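Field Report 2: Open Day at Sunden
Oda Sundqvist
Intro to Automation, spring section

Purpose of the visit

Our section went to the Sunden open day in May to see robots doing handling work outside of a factory cell. The assignment was to pick one demonstration, watch it for as long as we were allowed, and compare what we saw with what the company says about it. I picked the fruit bagging station. The other choices were the Vik cart, which follows a painted line, and a talk about warehouse software that was full by the time I got upstairs.

What the company says

The handout calls the bagging system Urel. According to the handout, Urel has completed 2,000 training runs, and 1,665 of them were successful. That comes to a little over 83 percent. The poster next to the station says 87. I asked the presenter which number was right and she said the poster was newer. She could not say whether the poster number came from the same task or from an easier one. Neither the poster nor the handout says what a success is. If a bag ends up on the table with the right fruit in it and a hole in the side, is that a success? I asked that too, and was told it depends on the customer.

The handout also says the system "works with everyday items in everyday settings." I want to come back to that.

What I watched

The station has two arms mounted on a metal rail along the front edge of a table, with plain walls on the other three sides. The fruit and the bags are ordinary grocery store things. I saw 4 full attempts between 10:30 and the lunch break, and parts of others.
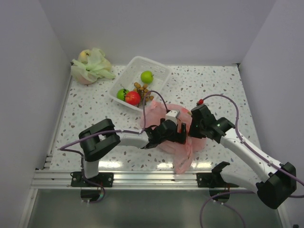

Figure 1. Both grippers at the pink bag, with the fruit basket and the green bag behind them.

The bag is the hard part of this task, and I will give the team credit for choosing it. A box has the same shape every time you reach for it. A thin plastic bag folds and sticks to itself, and it is see-through, so I would guess the cameras have trouble telling film from fruit. We read about this in week six and it was useful to see it for real. The arms moved slowly. On two of the attempts a gripper closed on film, let go, and tried again a little to the side. On one attempt a staff member stepped in and restarted the program. I wrote that one down as a failure. The presenter called it a reset.

What I could not find out

I asked how long a person takes to do the same job. The presenter did not have a number. My lab partner and I timed ourselves that evening with apples and a produce bag and neither of us needed more than a few seconds. I know speed isn't everything in a research demo, but the handout has a paragraph on labor savings, and you can't talk about savings and leave out time.

I also asked about the Fasport trial, which the handout lists as "ongoing." The answer was that Fasport has one station and it is being evaluated. I did not learn whether it bags anything that gets sold.

About "everyday settings": a walled table with arms bolted to a rail is a fair place to test, but my kitchen is not like that, and neither is the back room of the store where I work weekends.

Assessment

The demonstration was more open than I expected. They let us stand there through the bad attempts, and the presenter did not pretend they had gone well. My problem is with the printed material. I would want to see the definition of a success, the list of items used, and the number of times a person had to step in before I believed either percentage.

Four attempts is too few to say anything about the real success rate, so I have not calculated one. My timing notes are in the appendix. The times for attempt 3 are missing the start because I was talking.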